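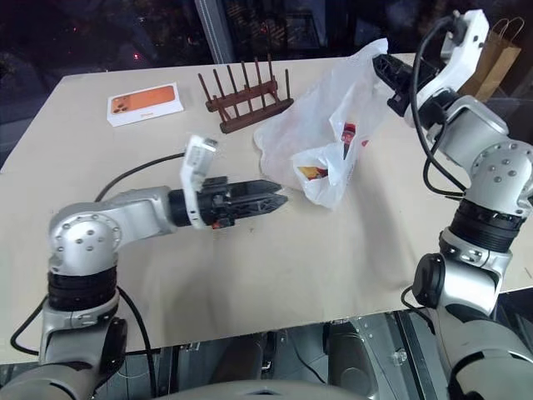 *The big table, with an arm in from either side.*

# Notes on the prayer routing migration

I work second line in Intake, on the prayer side. Most of what I write here is about the choir loft and my attempts to keep basil alive at altitude, but three people have asked for a write-up of the March migration, so I am putting it down while I still remember which parts were my fault.

## What we had before

Prayers used to arrive through a system called Marnik. It was put in when the population below was small and mostly asked for rain. Marnik read each prayer in full, worked out who it was addressed to, and placed it in a tray. There were 117 trays. Each saint of any standing had one, there was one for general praise, and there was one marked Other, which by the end held more than all the rest put together.

The rules for sorting were simple. If a prayer named a saint, it went to that saint. If it named an object, it went to whoever looked after that kind of object. Lost keys went to Anthony. Sore throats went to Blaise. If it named nothing, Marnik looked at the posture of the person praying and made a guess. Kneeling meant important. This worked well until people started looking for things under the sofa.

The known faults, as of the start of the year:

- Prayers said in traffic were logged as addressed to the driver in front.
- "Oh God" was counted as a full prayer, opened as a case, and assigned a handler. On the evening of a cup final we would get 2,000 of these in a minute, each one needing a signature.
- "Amen" closed the case. Anyone who forgot to say it left the case open. The oldest open case was from a monk near Plundesstead who had been interrupted by a cow.
- Football prayers from both sets of supporters were treated as duplicates and merged.

The last one was the reason for the migration. Two sides prayed to win, Marnik merged the prayers, granted the merged prayer, and the match finished level. It did this for most of one season before anyone in Outcomes thought to check.

## The new system

The replacement is called Dedus. It was chosen by Architecture, who have a separate cloud and do not answer questions. Dedus does not use trays. It gives each prayer a weight and puts it in one long line, and the handlers take from the front.

The weight comes from four things: how much the person means it, how much it would cost to do, whether it contradicts another prayer already in the line, and whether it can be done without moving a mountain. The fourth is a plain yes or no. Mountains are with another department and the form takes years.

Sincerity was the hard part. In testing, Dedus scored a small child asking for a pony higher than a bishop asking for peace, every time. Architecture said this was a fault in the scoring. Abdelkrim Kamel, who has been in Intake since before there were chairs, read both prayers aloud twice and said he could find no fault in the scoring. The ticket was closed as working as designed. The bishop has been sent a leaflet.

## The night itself

The plan was to stop Marnik at four in the morning, local time, on the grounds that this is when prayer is quietest. I should have asked what "local" meant. It is always four in the morning somewhere, and four in the morning turns out to be when people mean it most. We had graphs showing low volume and had not looked at the weights.

So we switched off Marnik and turned on Dedus, and the line filled with nothing but heavy items. There were no parking spaces in it at all, and no exam results. Every prayer in the first hour was from someone sitting on the edge of a bed. Two of the newer handlers had to go and stand by the fountain for a bit.

At twenty past four the McAlister link dropped. McAlister carries the islands and the fishing boats, and is the only link we have which still runs on bells. It came back by itself. I have no explanation for this, and in our office we are not permitted to write "miracle" in the cause field, because it was being used for everything. I wrote "intermittent".

By six we had moved all the open cases across except for 1,618 which would not load. They all had the same shape: the person had asked for a thing, then in the same prayer had asked not to be given it. Marnik used to handle these by granting both halves a week apart. Dedus stops and shows a small orange triangle.

We went through them by hand. It took the rest of the month. I will say that reading them did me more good than the training course did, and the training course had harps.

## What went wrong

My mistake was in the language table. I had copied over the list of things people say which sound like prayers and are not, so that Dedus could throw them away. "Oh God" was on it, "Lord knows" was on it, and so was "please, please, please". I had added the last one myself, after a bad shift in which all of them had been about a printer.

It was taken out again after 2 days. In that time a good many real prayers were dropped without a reply. The guidance for users says that silence may also be an answer, and Outcomes has agreed to let that stand for the affected period. I was asked to write an apology for the file. The file is eternal, so I took some care over the spelling.

## Where it stands

The line is shorter than it was. The cow case has been closed - the monk came up some centuries ago, works in Laundry, and said he had forgotten what it was about. Football has been moved into its own line with a fixed weight of zero, which caused one complaint, from Peter.

Still open:

- Grace before meals arrives with the meal attached. Storage is becoming a concern.
- Prayers from cats are being scored, and scored as orders.
- The orange triangle needs a label. Architecture has suggested "Pending". Kamel has suggested "Human". There is a meeting.

Marnik is still powered up in the back room, as someone will want to look up something from the old trays sooner or later. If you stand near it you can hear it sorting. There is nothing going in. I have put in a request to have it looked at, and the request has gone to Other.

Basil update next time. It has gone leggy again.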